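Equipment label 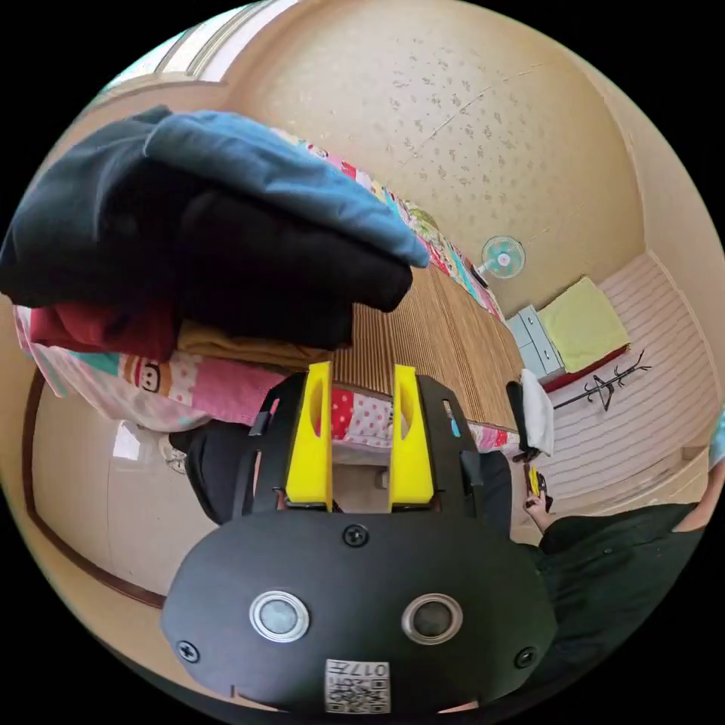

An equipment label, also called an asset tag, is a small plate, sticker or printed strip that ties a physical item to an entry in a register. It normally carries an identifier in plain characters, a machine-readable code, or both. The two forms are often printed together, as on the white label at the bottom of a black housing with yellow fingers, where the characters "017" appear with black QR-style patterns. The plain characters let a person identify the item without a reader, while the code reduces typing errors during an inventory.

Numbering

Identifiers may be sequential or structured. A sequential identifier has no meaning beyond the order of issue. A structured identifier includes fields for site, department or type of item, and becomes misleading when the item is moved or reclassified. Leading zeros keep all identifiers in a series at the same length, so that they sort correctly as text. A three-digit series runs out at 999, and extending it later means that old and new labels differ in length.

The register of the Flastton instrument works, closed in January 2021, held 1436 entries at its last revision. Of these, 147 had been issued twice, mostly after two stores with separate series were merged. The duplicates were resolved by adding a letter to the older number – a common repair, although it breaks any software that expects digits only.

Materials

Paper labels are cheap and suited to dry indoor use. Polyester film resists abrasion and most cleaning fluids. Anodized aluminum plates are used outdoors and near heat sources, and are fixed with rivets or adhesive. The Clutik pattern, a film label with a clear top layer, is rated by its maker for some 200 wipes with solvent before the print begins to fade.

Placement

A label is usually placed on a flat surface that stays accessible when the item is installed. Curved surfaces distort two-dimensional codes, and edges lift first where hands or tools rub against them. A blank margin around the code is needed for reliable reading. The Moodley guideline sets this margin at 2 mm for small labels and advises against placing labels on removable covers, which may be swapped between items during repair.

See also

Barcode
Inventory control
Jivura numbering system
Serial number

Last edited 2 November 2021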